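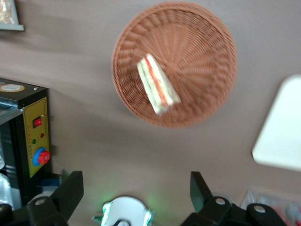
Edcombe, February 29, 2024

Section 3. Setting up the sandwich basket and counter appliance

3.1 Scope

This section covers the placing of the round woven basket and the adjacent black appliance on the self-service counter at Hinbridge. It applies equally to the Pramstead counter, where the layout is mirrored. Cleaning of the counter surface is covered in Section 2. Stock ordering is covered in the Abou Jaoude supply sheet, form 372.

3.2 Before you start

The counter must be clean and dry. Wash and dry your hands. Check that the basket has no broken or protruding strands, particularly at the rim and at the centre, where the spokes of the weave meet. A basket with broken strands is to be withdrawn and replaced.

Note: The terracotta baskets are for sandwiches. Do not use them for loose bread, fruit or cutlery.

3.3 Placing the basket

1. Set the basket directly on the counter, base down. Do not use a cloth or tray underneath.

2. Position it to the right of the appliance as seen from the serving side. Leave a clear gap between the two. The basket must not touch the housing.

3. Press lightly on the rim at several points. If the basket rocks, turn it by a quarter and test again. If it still rocks, replace it.

4. Keep the framed sign behind the counter visible. Do not lean menus or packets against it.

Caution: Woven material can scorch. Never stand the basket on top of the appliance, even when the appliance is switched off.

3.4 Loading the basket

1. Take wrapped wedges from the chiller one at a time. Inspect the wrap on each. Reject any wedge with a split or loose wrap.

2. Lay the wedge flat in the basket, on one of its bread faces, so that the cut edge and filling can be seen from the side. A wedge stood on its point will fall and crush the filling.

3. The first wedge may lie to one side of the centre. This leaves room for the next to be added without lifting the first.

4. Do not load more than 3 wedges. Wedges must not be stacked.

5. Enter the loading time on the counter log.

Note: Wedges with red filling and green leaf look much alike once wrapped. Identify them by the chiller shelf label and not by eye.

Caution: Wedges left in the basket for 2 hours must be removed and discarded. Do not return them to the chiller.

3.5 Checking the appliance

1. Stand the appliance with the yellow control panel facing the serving side.

2. Check that the round label on the top surface is present and legible. Do not cover it or peel it off. If the print has worn away, request a replacement label.

3. Check that the fitting on the top surface is flush and secure. Do not tighten it with the appliance plugged in.

4. Locate the red rocker switch near the upper part of the panel. Set it to off before connecting the mains plug.

5. Locate the red and green indicator lights below the switch. Wipe the panel with a dry cloth if either is obscured. For the meaning of the lights, refer to Section 4.

Caution: Do not spray cleaner on the panel. Liquid may enter around the switch.

3.6 End of service

1. Remove any remaining wedges and discard them.

2. Turn the basket over and tap out the crumbs. Brush along the weave from the centre towards the rim. Do not immerse the basket in water.

3. Set the rocker switch to off and disconnect the plug.

4. Store the basket upside down on the upper shelf. Do not place anything on top of it.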